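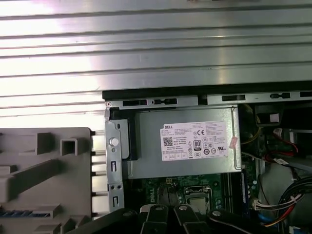 The Year I Stopped Being Scared of the Beige Box

Okay, so the box under my desk isn't beige anymore and hasn't been for ages, but in my head every desktop computer is still the beige one my parents kept in the den, the one I was absolutely forbidden to open. I carried that rule around with me for decades. I could take apart a vacuum cleaner, I once rehung a screen door in the rain, and yet a computer case was like the cockpit of an airplane to me. You sit near it. You do not touch.

Then in July my office got rid of a bunch of old desktops, and I brought one home for 70 dollars. It was an office Dell, the kind you've walked past a thousand times at the dentist. My plan was to use it for photos and music and the recipes I keep emailing to myself. It ran, sort of! It also sounded like somebody drying their hair in the next room.

So one Monday evening I cleared the dinner plates, unplugged everything, held the power button down for a few seconds the way the repair people say to, and took the side off. (I also put on a podcast for courage and didn't hear a word of it.)

What surprised me first was how much of it was just sheet metal. I'd expected circuits everywhere, something delicate and glittering, and there's a bit of that, but mostly you're looking at silver metal and molded gray plastic, brackets and slots and little tabs. It's closer to a filing cabinet than a spaceship. Somebody sat down and worked out how each piece would hook into the next one, and once I saw that I relaxed quite a lot. I understand things that hook into other things.

The power supply was the part I'd been dreading, and it ended up being my favorite. It's a plain silver box with a label absolutely jammed with tiny print: DELL in the corner, one of those square codes, a CE mark, and row after row of certification symbols. I'm a label reader. I read shampoo. I must have spent ten minutes squinting at it with my reading glasses shoved up against the little 80 PLUS logo, which I'd seen on boxes in stores for years and never once looked up. It's an efficiency rating: the better a power supply does on it, the less of your electricity goes off as waste heat. I felt very grown up knowing that.

One thing I want to be serious about for a second. You can take a power supply out of a computer, you can swap in another one, but please don't open the silver box itself. The parts inside can hold a charge after you've pulled the plug, and there isn't anything in there you or I need to see. I left mine shut and cleaned around it.

And oh, the cleaning. I'd ordered a kit from Plovard, a set of soft brushes and a hand blower shaped like a lightbulb, and I'd set a lamp on the table and laid an old pillowcase under everything. If you do this, hold the fan blades still with a finger while you blow the dust off them, and if you can, take the whole thing outside. I did not take it outside. My kitchen table is next to the toaster and I'll leave it there.

Screws go in a muffin tin, by the way. One cup per area, and I scribble on a sticky note which cup is which. My first try I used a cereal bowl for the lot and spent the rest of the evening trying short ones in long holes.

I did price out the alternative. A new tower from Stestasent with more or less what I wanted was 992 dollars, and the repair counter at Woo quoted me 142 to clean mine and put in a bigger drive. I bought the drive by itself instead, plus some memory, and fitted both at the table the following week. The memory sticks need a harder push than feels polite. I kept stopping, convinced I was about to snap something, until they clicked, first one side and then the other.

I started keeping a notebook too, just a cheap Fisow one with a pen loop. I wrote down which cable went where, with terrible drawings. When I plugged everything back in and pressed the button, the screen stayed black for long enough that I'd begun composing my apology to the household, and then up it came.

It's still not silent. There's a hum when I'm sorting a big folder of pictures, and I've got my eye on the fan for later this year. But I've moved 207 recipes onto it so far, and my sister has already asked if I'd come over and take the side off hers. I told her to find a muffin tin.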